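Teilnehmerinnen und Teilnehmer gesucht: Studie zum sprachgeführten Schieben mit einem Roboterarm

Projekt Liem, Arbeitsgruppe Drasex am Standort Prerngate

Für unsere Studie im September suchen wir 70 Personen, die einem Roboterarm in kurzen deutschen Sätzen sagen, was er auf einem Brett verschieben soll. Vorkenntnisse in Technik oder Programmieren sind nicht nötig. Wer bei Liem schon in der ersten Runde dabei war, kann leider nicht noch einmal teilnehmen.

Worum es geht

Wir untersuchen, wie Menschen eine Bewegung korrigieren, während sie noch läuft. In der ersten Runde haben wir 200 Aufgaben ausgewertet. Die Personen sagten am Anfang meistens einen vollständigen Satz, zum Beispiel „Schieb den roten Stern neben den blauen Würfel“. Danach kamen fast nur noch kurze Wörter: „weiter“, „mehr links“, „stopp“. Unser Modell Sanura hat die vollständigen Sätze gut verstanden, die kurzen Korrekturen aber oft auf das falsche Teil bezogen. Besonders schwierig war es, wenn zwei Teile die gleiche Farbe oder die gleiche Form hatten.

In der zweiten Runde vergleichen wir deshalb zwei Varianten von Sanura. Die eine behält das zuletzt genannte Teil im Gedächtnis, die andere entscheidet bei jedem Wort neu. Sie erfahren erst am Ende, mit welcher Variante Sie gearbeitet haben.

Ablauf

1. Einführung und Einwilligung. Sie lesen die Unterlagen in Ruhe und können alle Fragen stellen.

2. Probelauf mit 3 Sätzen, damit Sie das Mikrofon und das Tempo des Arms kennenlernen. Der Arm greift nicht, er schiebt nur mit einem einzelnen Finger.

3. Hauptteil. Sie bekommen nacheinander Karten mit einer Zielanordnung und sprechen frei. Auf dem Holzbrett liegen farbige Formen aus Kunststoff, unter anderem Sterne, ein Herz und ein Würfel. Wie Sie die Teile nennen, bleibt Ihnen überlassen – auch Dialektwörter sind willkommen.

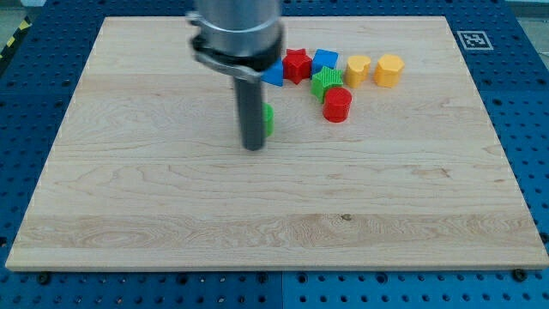

4. Fragebogen und kurzes Gespräch. Uns interessiert, an welchen Stellen Sie sich missverstanden gefühlt haben.

Wer kann mitmachen

Sie sind volljährig, sprechen fließend Deutsch und können Farben sicher unterscheiden. Deutsch muss nicht Ihre Muttersprache sein. Eine Brille oder ein Hörgerät sind kein Hindernis.

Vergütung und Daten

Die Teilnahme wird mit einem Gutschein vergütet, auch bei vorzeitigem Abbruch. Wir nehmen Ihre Stimme und die Bewegungen des Arms auf, aber nicht Ihr Gesicht. Die Aufnahmen werden unter einer Nummer gespeichert und nach 5 Jahren gelöscht.

Anmeldung

Bitte tragen Sie sich über das Formular auf der Seite des Projekts Liem ein und geben Sie an, ob Sie lieber vormittags oder nachmittags kommen. Die Bestätigung mit dem Termin und der Wegbeschreibung nach Prerngate bekommen Sie per E-Mail.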